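Workstation Refurbishment Gallery – Dunstan Technical Center, Hardware Services

The Hardware Services unit of the Dunstan Technical Center receives retired desktop computers from the Fernard and Flellness campuses and prepares them for a second period of use. Each computer is opened, inspected and recorded before any part is replaced. The gallery presents views from the bench in Room 703, where processor and memory work is carried out. Selecting a picture opens the larger version.
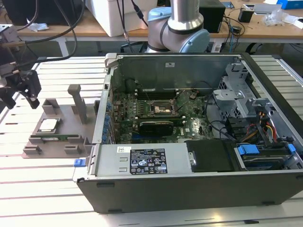 Processors and Memory

Desktop tower with the side panel removed. The processor socket is empty; a processor and a memory module are held in the gray 3D-printed tray to the left of the case. The graphics card remains in its expansion slot, and the hard drive is fitted on blue rails in the lower bay.

Small parts are kept in trays throughout the work. A processor taken from its socket is handled by the edges only and is not placed directly on the bench surface. Memory modules are matched by capacity and speed before they are assigned to a computer, and the pairing is entered on the service record – this applies to modules returned to their original case as well.

The current intake consists of 87 towers, all of which are processed under the Nindo reuse program.
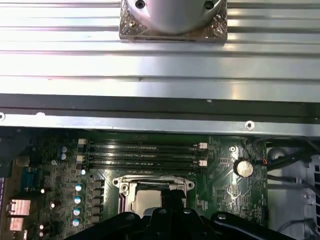 Sockets are examined under direct light for bent contacts and for traces of old thermal compound. Memory slots are checked at both ends, and the latches must open and close without force. Coin-cell batteries are tested for voltage and replaced where the reading is low. A computer that fails inspection twice is set aside for parts.

Departments wishing to request a refurbished computer should submit the equipment form to the Hardware Services desk. The desk is open on Tuesday until 4 p.m.

Gallery 2 – Cases and Power Supplies

Return to Hardware Services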